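The long way to Prakholm, with snacks

I keep promising myself I'll write these trip posts while the crumbs are still in the car, and then two weeks go by. So I'm doing it now, with my shoes off and the laundry not even started!

We took the slow road from Clullton to Prakholm, 80 miles of it, and I loved nearly every one. (The other people in the car may rate it differently.) 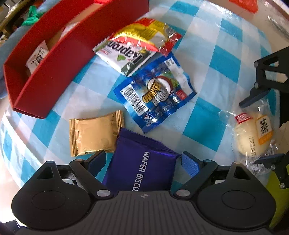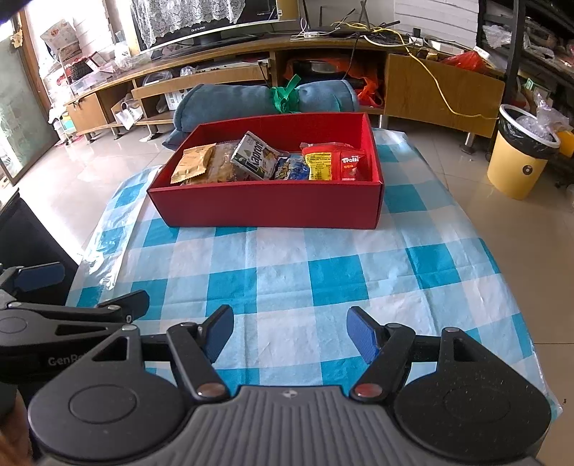

Snacks on the checkered cloth

Posted Friday, May 9, 2025 | Filed under: Road trips, Eating

My big opinion about road trips is that you should never eat at the first place you see. We broke that rule at Grikwood and paid for it with a very gray grilled cheese. The pie was good though, so I'd go back just for pie and a coffee and skip the rest of the menu.

After Grikwood the road climbs and climbs. The sign at the top says 1184 feet, and there's a pull-off with one picnic table and a view right down the valley. We sat up there way too long, arguing over whether salty or sweet goes first (salty, obviously) and watching trucks crawl up the hill.

Then Skinner, which I'd only ever driven past. It has a covered bridge with 1843 carved over the entrance and a junk shop where I bought a lamp I don't need. The lamp rode the rest of the way on my lap.

We rolled into Prakholm after dark and every kitchen in town was closed, so dinner was crackers on the motel bed. Next time I'm leaving Clullton before lunch, and the lamp is going in the trunk.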